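A day at Garer, and what we learned about buying a robot arm 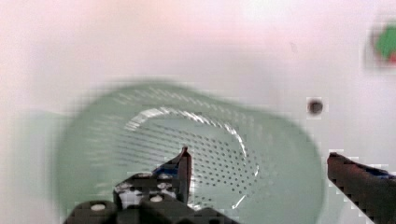
How much should a small workshop set aside for its first arm?

Take the price of the arm and put nearly as much again beside it for everything else. Grippers, guarding, a decent table, the wiring, training and the days when your own people are learning instead of packing all have to come from somewhere. That was the advice I carried home from the open day at Garer, and I wish I had heard it in July, when I wrote our first budget on the back of a delivery note.

I went with Sabine Kleinschmidt, who looks after purchasing for us at Jitwood and is far better than I am at asking awkward questions. The train was late, so we missed the welcome speech but not, happily, the coffee and the very good plum cake. There were 58 names on the visitors' list and we were split into small groups, which meant you could stand quite close to the demonstration benches and chat to the people running them.

The bench I liked best had an arm working with plastic cups. A cup is a cheap thing, light and rather slippery, and it rolls when it's on its side, so it tells you a good deal about a gripper before you spend any money. The young engineer there said customers often choose the arm first and leave the fingers until last, and he would much prefer it the other way round. Bring your most annoying product to the trial, he told us. Sabine wrote that down and underlined it – we both knew she was thinking of our lidded tubs.

After lunch we heard from Albers, who lease equipment as well as selling it. Their smallest package has a minimum term of 6 months, with a setup fee of 2,000 euros and 611 euros a month after that. Servicing is included but spare fingers are not, and Sabine got them to say so twice. Jasatau had a stand too, mostly safety fencing, and were kind enough to look at my rough floor plan and tell me I'd forgotten to leave room for a pallet truck. I had.

We talked it over all the way home and have moved the purchase into next year's plan, with a paid trial first and a separate line for grippers. Garer will lend a bench for the trial if we send samples ahead, so the tubs are being boxed up now, along with a few of the dented ones.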